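To: Skuniment swap list
Re: bleached pants, how to fold?

> Got 11 pairs for the Boiko table. Fold or hang?

Fold. Flat first, legs to one side.
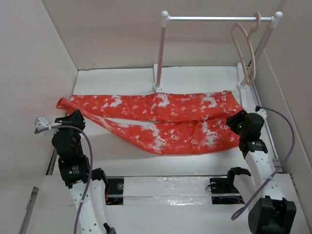 Do they need ironing?
Only the linen ones, skip the rest.

Shelf at Brilik is narrow so long and thin works best, 8 to a stack.

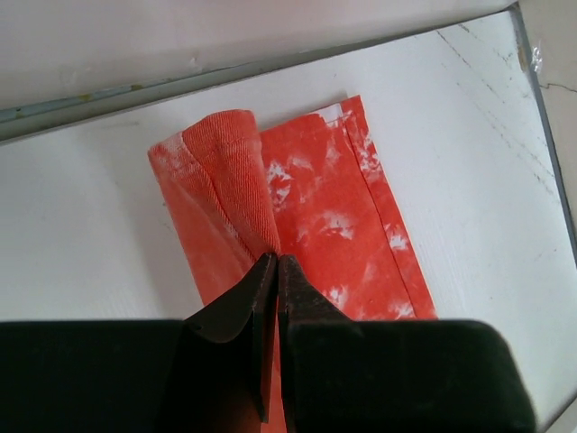 Sizes go on paper tags, the Esis stickers leave glue. Keep teh patchy white and orange-red ones like these together, people ask for them. Price is 3 each.
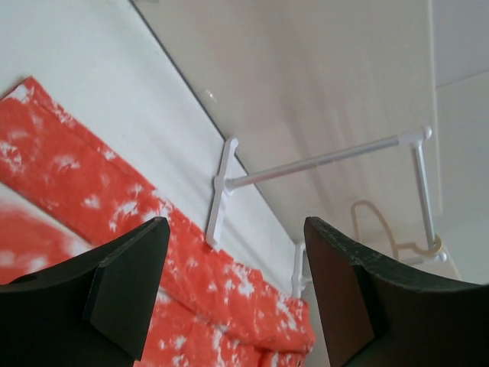

Folded over, hem showing

If a pile slips just redo it, dont stuff it back.
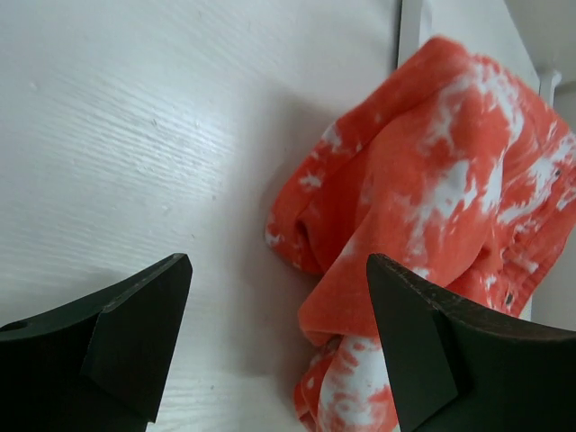
All bunched up, needs refolding

Bringing more tags tmrw.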